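março, 18h40 -- caderno da oficina, tacos

Taco da Abla (Hijazi): lâmina com fissura fina junto ao ombro, lado de fora. Colei, braçadeira, deixo até amanhã. Não lixar antes!!

O do Lauri pesa demais na ponta, ele queixa-se do drive. Tirei 25 g atrás, equilíbrio subiu um nada. Falta óleo de linhaça, segunda demão. Punho novo só depois disso.

Bolas: lote 3817 da Dralel, costura abre cedo. A Hae-won diz que com 30 overs já não roda nada. Pedir troca, guardar duas para comparar com as Willumora.

Máquina de amaciar: roughly 500 pancadas por face não chega, o Hyun-seo quer o dobro nas bordas. Ver se o maço aguenta, o cabo já tem folga.
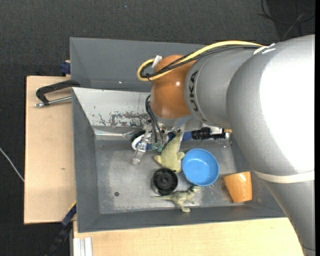 Caneleiras do Chang-ho -- fivela partida, encomendar duas. Perguntar à Baldursdóttir o preço da cortiça, a úlitma veio cara.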